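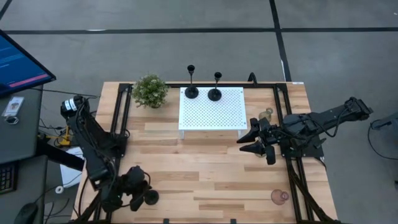 Blond wood tabletop, black arms on side rails.

From: Salma Benjelloun
To: Fanarow screenings list
Subject: Re: Geltthorpe print, running time and subtitles

Magdy El Idrissi wrote:
> The distributor's sheet gives Geltthorpe as a 2-reel short plus
> feature. Do we run the short first? Also, are the subtitles
> burned in, or do we need the separate file?

Short first, then the feature with no break. The subtitles are burned in on the feature only. The short needs the separate file, and the one they sent is timed to the festival cut, so every line comes up 3 seconds late after the title card. I have shifted it and will load the new version on Thursday.

On sound: the feature is mono. Please leave the side channels off. Last time we ran a Leitner title through all of them and the dialogue was hard to follow from the back rows.

Boreo has 333 seats, and the fee is flat up to that number. I would not add folding chairs.

Still open: who writes the program note. The director's statement runs to some 3000 words and we have one page.

Salma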